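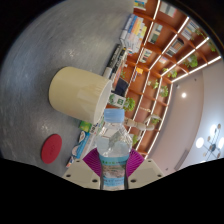
Huw Voyle told me I'd never get a room at Jurnholm in June, not for love or money, and that if I had any sense I'd give the whole idea up and go to my sister's like a normal person. He told me this twice, the second time with his mouth full.

Well, I'd got a room. I'd got the room, as it happens, number thirteen, top of the house, with the sea on one side and the bins on the other, and I'd paid for five nights before I so much as mentioned it to him. I didn't say so. I let him finish his toast.

I should explain that I hadn't been back to Jurnholm since I was ten. We went every summer until then, Mum and my sister and me, and then one year we didn't, and when I asked why, Mum said the place had got above itself. I believed that for years! I used to picture it with chandeliers.

It hasn't got chandeliers. It's got a stairlift, and a carpet the colour of gravy, and a woman on the desk called Mrs Rampersad who looked at my name in the book and then looked at me for a good long while.

'You'll be the younger one,' she said.

I said I was, and did she remember us, and she said she remembered the hat. I've never owned a hat in my life. But she'd gone off to find the key by then, so I stood there holding my bag and trying to think whose hat it could have been.

The first two days I mostly walked. Up to Clirkis and back along the cliff, then up to Clirkis again by the road, where there's a tea hut that does a very decent cheese scone. It rained a bit. I sent Huw a postcard saying the weather was glorious. On the third morning I came down to breakfast early and there was a brown envelope propped against my teapot, with nothing written on it. 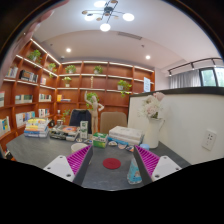 I didn't open it straight away. I ate an egg. I had a go at the crossword in somebody's old paper and got stuck on 'a state of bitter feeling', eleven letters, and wrote in SORNEDNESS, a word Mum made up for how you feel when you've been left out of something, and of course it was one letter short and not a word anyway. Then I opened it.

Inside was a photograph of my mother on the front step, laughing, in an enormous straw hat. There was a man next to her with his hand on the brim, as if he'd just put it on her head or was just about to snatch it off. He had my sister's chin. I looked at that chin until my tea had a skin on it.

'He did the garden here,' Mrs Rampersad said. She'd come up behind me with the toast. 'Went to Canada in the end. He asked her to go with him, you know — all three of you — and she sat in that window the whole of an afternoon.'

'And then what?'

'And then she paid her bill, love.'

I rang my sister from the cliff path, because there's no signal in the house. She picked up on almost the first ring, and I could hear her kitchen radio going, and I asked her if she remembered a hat.

She turned the radio off.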